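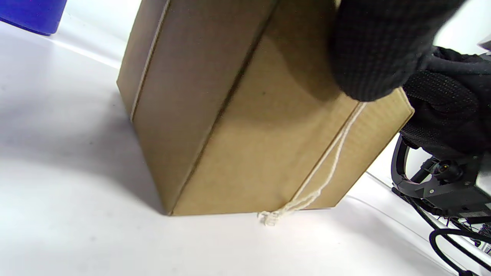 Bench log, Sallside workshop, October. Friday, late afternoon.

Carried on with the packing cell. The Thiele motor is back on its mount with the new screws and the belt runs straight now. Reset the counter on the controller at 2,147 cycles before I took it apart, so add that to whatever it shows from here on.

Gripper firmware is the Clultesance branch from last week. Closing speed down to 50 percent. At full speed it kept overshooting on soft stuff and I don't want to chase that and the new fingers in one go.

String tying by hand only for now. Cotton string frays at the knot and the loose ends go everywhere, so I wouldn't let the arm near it yet. Next thing to try is a waxed one, or tape.

Grip force still wanders. Ran 187 picks on the calibration block and dropped 19 of them, nearly all in the first part of the run before the driver warmed up. Could be the driver, could be the pads settling. Want a second run from a warm start before I change anything. Leave the force limit where it is, please. 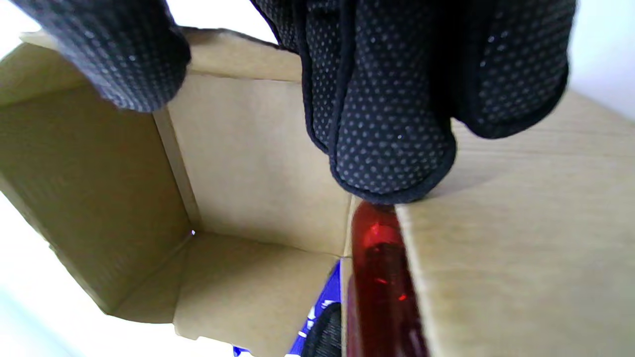

Box loading is the part I most want to get right. The plan is to copy how a person does it and then take out whatever the arm can't manage. Long things go in upright, like the red one held between a fingertip and the flap. The flap is a decent guide on that side, but it also takes up the room the gripper needs to open, so the approach has to come from straight above or slightly from the wall side. The arm has no idea where the flaps are at the moment. Simplest fix is to fold them right back and clip them to the fixture – I have two clips, need four.

Wrist cable: moved the strain relief up one hole. Check it after the next long run.

To do:
Warm-start run on the block
Order pads from Staden, the softer grade
Two more clips
Print the flap guide again, 2 mm wider
Write down the home position before switching off (forgot last time, had to redo it)

Power off at the wall, air left on.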